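Project Gendside: simulated demonstrations for household manipulation
Progress report to Civent, work package 2
Prepared by Detlef Oltmanns. Checked by Torben Teuber.
5 April 2020

Status

Work package 2 is behind plan on volume and on plan for everything else. The target agreed in January was 4,000 accepted episodes by the end of the package. At the close of this reporting period the store holds 857 recorded episodes, of which 673 have passed review. The shortfall has one main cause, described under Recording, and the rate has improved now that it has been dealt with.

Scope of the set

All episodes are recorded in simulation. The arm, the kitchen models and the contact settings are those delivered under work package 1, and no changes were made to the arm model in this period. The set covers four task families: opening and closing drawers, moving small objects between surfaces, operating kitchen appliances, and opening large doors. Drawers and small objects make up most of the accepted episodes. Appliance tasks are under-represented and will be given priority next.

Each episode consists of the joint states, the gripper command, a written instruction, and the image streams from a fixed outside view and a view at the gripper. The instruction is entered before recording starts and may not be edited afterwards. If the operator does something other than what the instruction says, the episode is rejected, even where the motion itself is clean. Torben Teuber proposed relabelling such episodes. We have not done so, as the review tool does not yet keep a history of changes to the text.

Recording

Operators drive the arm by hand controller at the Strobel site. In the first part of the period the image streams and the joint states were written by separate processes, and on long episodes the two drifted apart. The fault was not visible during playback at normal speed and was found only when a trial policy trained on the early data closed the gripper late on every attempt. The affected episodes were removed from the store. They are not included in the figures given above.

Both streams are now written from the simulator step counter. A check on the offset runs at the end of each episode and blocks saving if it fails. Recording was stopped while this was put in place.

Review

Review is done by a second operator, who sees both views side by side with the instruction. The grounds for rejection are: wrong task, object left unsettled at the end, gripper passing through a surface, and long idle time at the start. Idle time is the most common. It is now trimmed automatically up to the first commanded motion, and episodes rejected on this ground alone will be run through review again.

Gripper passing through a surface occurs mainly near walls and the undersides of shelves, where the outside view gives the operator little sense of depth. We have asked operators to rely on the gripper view in these positions. The gripper view has its own weakness: with the hand close to large plain surfaces there is little in it to fix position by, and the learning system will have to take more from the joint states.

Training runs

Two policies were trained on the accepted drawer episodes using the Trorno cluster. Both reach the handle reliably. Neither closes the drawer fully when it starts from half open, and we put this down to the small number of such starts in the set. No training has been done on appliance tasks.

Next period

Recording will continue with appliance episodes first. Drawer episodes will be limited to half-open starts until these are better covered. The change history for instructions will be added to the review tool. We ask Civent to agree to a later date for the 4,000 episode target, with the task families and the review rules left as they are. A revised schedule will follow under separate cover.

Views from the kitchen model
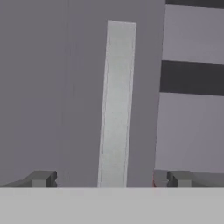
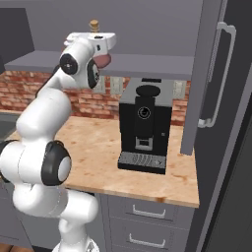 Figures 1 and 2. Simulator renders: view past the gripper fingers (1); outside view with the arm beside the espresso machine (2).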